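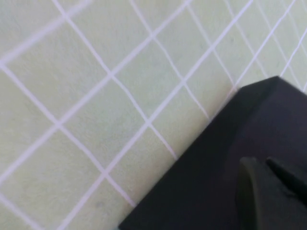
Wrist camera, green grid, a corner of the gripper.

10/12/24

Second week with the Prindetti arm, and I still owe Merle a verdict. The trial is free until they decide it isn't, and after that the kit is 2,000 for the arm, the gripper and both cameras. The care plan is another 260, payable up front, and seems to consist of Bevan Whitelaw answering his phone.

He did answer it this morning, in fairness. I asked why the arm had parked itself facing the wall and he said had I homed it. I said I had. He said had I homed it after the update. There had been an update. It came in overnight, the way they do, and moved the home button into a menu called Wellness. I wrote that down for the review under "software," which is getting to be the longest section.

So, homed it. Spent what was left of the morning on the black-topped block, the one with the blue and orange lettering on it. Setup is supposed to be: place the thing, let the table camera find it, click the outline, click Go.

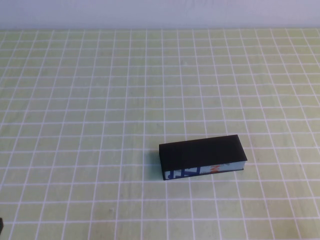 The finding is good, I have to give them that. It drew its outline on the screen before I'd sat down, and it kept the outline when I pulled the blind. The clicking is where I lose my patience. You have to click the outline to confirm it, then confirm that you confirmed it, and if you stop to drink some coffee in between it assumes you've had second thoughts and goes back to the welcome page. The welcome page plays a chime. I have turned the chime off in two places and it still plays.

Speed: slow. The brochure says "unhurried," and I'd like to meet whoever got that past the boss. On the default setting it comes in toward a block the way my uncle backs a trailer, stopping to think, a little left, stopping again. On the fast setting it is fine, and a lot less careful about where it ends up. I settled on the one in between and went to answer email.

The wrist camera is the part I would pay for. Leave it open in a window and you can tell fairly early when an approach is going off. The trouble is that a good part of what it shows you is gripper. I asked Bevan if it could be tilted. It can, with a bracket, and the bracket is extra.

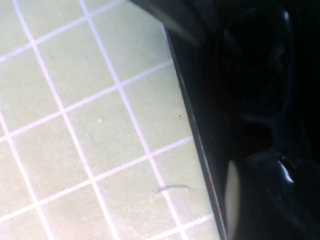

Tamsin thinks I'm being too hard on it and that for the money we won't find a better wrist camera, bracket or no bracket. She also says the Dinesano we had in May was worse in every way and I gave that one a kind write-up. True. The Dinesano people sent cookies.

After lunch I did the grip settings. There's a slider from Gentle to Firm with no numbers on it anywhere, so what I'm going to write in the review is "about a thumb's width past Gentle," and Merle will send it back with a question mark. Left it there for the afternoon's runs and didn't touch the slider again.
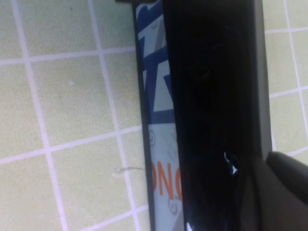
Gripper finger up against the long side. Orange "ONG" showing on the strip.

Leaning toward buy, skip the care plan, haggle over the bracket. Tomorrow the manual wants me to try it with two objects. Must find a second object.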